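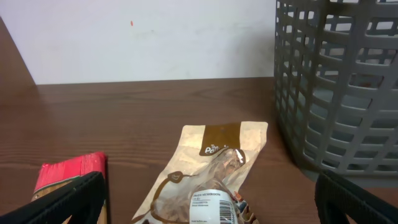 Brown wood-grain tabletop, white wall.

Household Tips: After a Break-In, and Before One
By Ida Sperling
14 May 2022

There were 54 burglaries reported in Geltisska last year, and 28 of them were in the Drillivcombe end of town. Most were daytime entries through a back door or a ground-floor window. Several readers have written to ask what they should do at home, so this month's page skips stain removal and goes over locks, records and cleanup.

If you come home and find a door forced

Don't go in. Walk to a neighbor's house or sit in the car with the doors locked and call 911 from there. If you are already inside before you notice, leave the way you came and try not to touch anything on the way out.

Wait for the officer to say you can start cleaning. Drawers that have been pulled out, a tipped jewelry box, a glass left on the counter — all of it stays where it is. Keep pets outside or in the car if the weather allows, and sweep nothing. If a broken window is letting rain in, take photos from a few feet away first and then cover it from the outside.

Ask for the report number before the officer leaves and write it on paper. Your insurance company will want it, and so will the bank if checks or cards are gone. Call the bank the same day. If a spare key is missing, call a locksmith too.

Cleaning up fingerprint powder

The black powder is very fine and it smears. Do not start with a wet rag. Vacuum first with the brush attachment held just above the surface, then wipe with a dry microfiber cloth, folding it to a clean side often. After that, use warm water with a few drops of dish soap. Painted walls usually come clean on the second pass. Bare wood and unsealed grout may keep a gray shadow, and on a wall you may end up repainting the patch.

Wear gloves and old clothes. Shake the clothes outside before they go in the washer, and wash them by themselves in cold water.

For broken glass, pick up the big pieces with heavy gloves, then sweep, then vacuum with the hose. Press a slice of soft bread or a damp folded paper towel over the floor to lift the slivers. Throw it straight out afterward, wrapped in newspaper and taped.

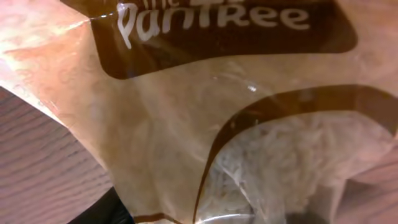

Put a strip of masking tape across the wrapped bundle and write GLASS on it for whoever handles the trash.

Doors and windows

Look at the strike plate, the metal piece on the door frame that the bolt goes into. Many are held on with short screws that reach only the trim. Take them out and put in 3-inch screws that go through to the stud. Drill a pilot hole first or you may split the jamb. The job takes one screwdriver, one drill bit and a cup of coffee's worth of time.

Sliding doors need a length of dowel in the bottom track. Cut it a quarter inch short of the full length so it drops in and lifts out easily. A broom handle works if the diameter fits.

Old double-hung windows can be pinned. Close the window, drill at a slight downward angle through the inside sash and partway into the outside one, and slip in a nail that slides freely. Hang a spare nail on a string nearby. Everyone who sleeps in the room should know how to pull the pin in a fire, including children.

Keys do not belong under the mat, in the fake rock or over the door trim. Leave one with a neighbor.

A list of what you own

I did mine in March, one room per evening. Write down the item, the brand, the serial number and what you paid. Photograph the serial plates. When a house on Echeverri Street was burglarized, the owners could claim $3,279 for tools because they had kept the receipts in an envelope. They had nothing on paper for the camera or the silver, and those took months to sort out.

Keep 2 copies, one outside the house. A relative's file drawer is fine, or email it to yourself.

Engrave tools and bikes somewhere that is hard to sand off. Use initials or a number you will remember, but leave your Social Security number off. The Orkitcombe library lends an engraving pen for a week at a time — bring your card and ask at the front desk.

Next month: ants, and getting candle wax out of a tablecloth.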